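Informe de proyecto: probando el kit de dos brazos Travent
Asignatura de Automatización, segundo cuatrimestre
18 mar 2020

Cuando nos dieron a elegir tema para el proyecto lo tuve claro desde el primer momento: quería cacharrear con el kit de dos brazos que vende Travent. El departamento lo tenía desde febrero y casi todo el mundo prefería los temas de simulación (cobardes). Así que me lo quedé yo, y lo que sigue es mi opinión después de 15 sesiones con él, con lo bueno y con lo que me hizo perder tardes enteras.

El encargo era sencillo de explicar: comprobar si el kit sirve para que un alumno sin experiencia consiga que los dos brazos se pasen una pieza de uno a otro. Como piezas usé unos cilindros impresos por nosotros, y como programa, Geston, que es el entorno que viene con el kit.

Empiezo por el montaje. La guía dice que en 2 horas está todo listo y yo tardé bastante más, en parte por culpa mía, que me salté el apartado de los cables. Ojo con eso: si dejas un cable demasiado corto en la muñeca, el brazo gira y tira de él, y te toca soltarlo todo y volver a empezar. El manual tiene 192 páginas y la traducción al español es floja, pero los dibujos están muy bien y al final me guié casi solo por ellos.

Geston me gustó mucho más de lo que esperaba. Mueves el brazo con la mano, guardas el punto, mueves otra vez, guardas, y ya tienes una trayectoria. ¡La primera vez que repitió solo lo que le había enseñado pegué un grito que se oyó en el pasillo! Lo difícil viene cuando quieres que los dos brazos se coordinen, porque cada uno trabaja con su propio origen de coordenadas y hay que calibrar uno respecto al otro.
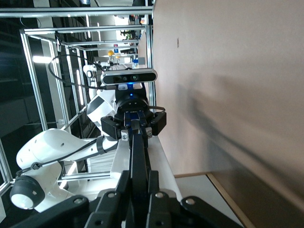

La calibración se hace acercando las pinzas poco a poco, a velocidad mínima, y ahí es donde más respeto me daba el asunto. Un choque a esa velocidad no rompe nada - lo sé por experiencia - pero te descoloca los valores y hay que repetir. Mi consejo es guardar una copia después de cada calibración buena. Yo no lo hice hasta la cuarta sesión y todavía me acuerdo.

Para la prueba final hice 15 entregas seguidas y salieron bien 12. Los fallos fueron todos del mismo tipo: la segunda pinza cerraba antes de tiempo y empujaba el cilindro. Metí una espera entre un movimiento y otro y mejoró a ojo, aunque no me dio tiempo a repetir la serie completa, así que ese dato no lo pongo.

También miré el kit de Gerano para comparar, pero solo sobre el papel. Su programa parece más completo y el soporte es solo en inglés. Para una clase como la nuestra me quedo con Travent, siempre que alguien reescriba el apartado de calibración. He dejado mis notas en la carpeta compartida, junto con los programas de Geston y la lista de tornillos que faltaban en la caja.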